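Home | Archive | Notes | Contact

The vendor questionnaire is not a security control

Last updated: February

I spent most of this week filling out a security questionnaire for a customer, and then, because the universe has a sense of balance, reading one that a supplier had filled out for us. The supplier is Pudix, who handle our shipping labels. Their answers came back with a score of 100 out of a possible 100. I have never met a company that deserves that score, and I include the one I work for.

The scoring is done by a product called Firkum. You upload the answers, it reads them, and out comes a number with a green circle around it. My colleague Sowmya Namboodiri asked their sales rep what the number was based on. She was told it was based on the answers. So the supplier says they encrypt their backups, the tool notes that they said so, and we pay for a license to be told that they said so.

I went back through all 80 questions and marked the ones where a wrong answer could be caught by anyone outside the company. There were 2. One asked whether they had a privacy policy on their website. The other asked whether mail from their domain was signed, and that one they got wrong.

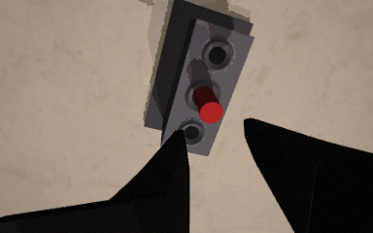

So does a high score tell you that a supplier is safe to connect to? It tells you that someone over there had a free afternoon and knew which answers were wanted.

I'm told I'm being unfair. Yu-ting Chung, who used to do procurement at Eneck, thinks the forms are worth having because they give you something to wave around after a breach. Maybe. I'd like to see the contract where waving it got anybody a refund. Ours says the answers are "provided for information only," in the same small type as the parking rules.

What I would ask for instead is dull. Which of our data do you hold, and can you delete some of it by next month? Who can log in to the system it sits on? When somebody leaves, who turns off their account, and can I see the ticket from the last time? Pudix took nine days on that last one and then sent a blank template. The label data went back three years, by the way, and we need six weeks of it.

We cut their access down to a single read-only account and asked them to purge the rest. They say it's done – I have an email that says so, and I trust it as much as I trust the green circle.

The customer's questionnaire, the one I was filling out, came back from Firkum too. We got a 71. They want a call.

Older posts | Newer posts | Back to top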